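Come and weave with us: makers wanted for the spring basket group

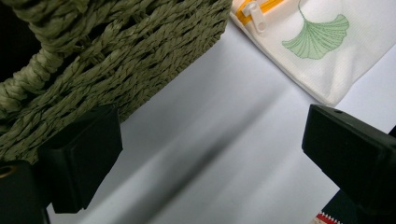 Allard Community Arts Centre | Fibre and Basketry Group

12 shares · 2 comments

We're looking for people who'd like to spend the spring term making baskets! The group runs at the Allard from September, and we have 20 places to fill. You might have been weaving for years, or you might have never picked up a piece of cord in your life and only know that you can't walk past a good basket in a shop without turning it over to see how the bottom was done. Both sorts are very welcome (we have plenty of the second sort already and they're excellent company).

The term's project is a twisted-strand storage basket in olive green, with a big rolled rim. It's a lovely shape to learn on. The body is slow, steady work, row after row of tight twists, and once you get your tension right the whole wall starts to take on that ropey texture that makes people want to run a hand over it. Then comes the rim, made with thicker, looser coils, and that's where everybody goes quiet for a session or two.

Kiros Admasu will be teaching again. Those who did his coiling course will remember how much ground he covers, and for this one he's slowed things down so there's time to undo a row and have another go. Margaux Renaud is looking after the dye pots and has finally settled on an olive she's happy with, after a long run of test skeins that are still hanging up in the back passage. If you'd prefer a different colour, have a word with her early, as the cord needs to be dyed before the first session.

What we ask of you

Come to most of the sessions. Missing one or two is fine, but the rim is hard to pick up from someone else's notes. Be prepared to do a bit at home between times, half an hour on the couch will do it. Help pack up the tables at the end. Bring scissors that cut cleanly, a blunt tapestry needle, a tape measure and an old towel. Cord is included, and there are a few spare needles in the Iltia tin if yours goes missing.

You don't need strong hands. Noreen Dunne has arthritis in both thumbs and finished two baskets last year using clips to hold her rows, and she's glad to show anyone how she does it.

We'd also love to hear from one or two experienced weavers who could sit with the beginners for the first few sessions. You'd get your materials and your place free of charge, and our thanks, and a fair amount of cake.

To put your name down, ring Monique Langlois on extension 417 or leave a note in the Fibre Group pigeonhole at the front desk. Tell us whether you've woven before, whether you're left-handed (Kiros teaches it both ways) and anything we should know about seating or access.

Posted May 24, 2019

12 shares · 2 comments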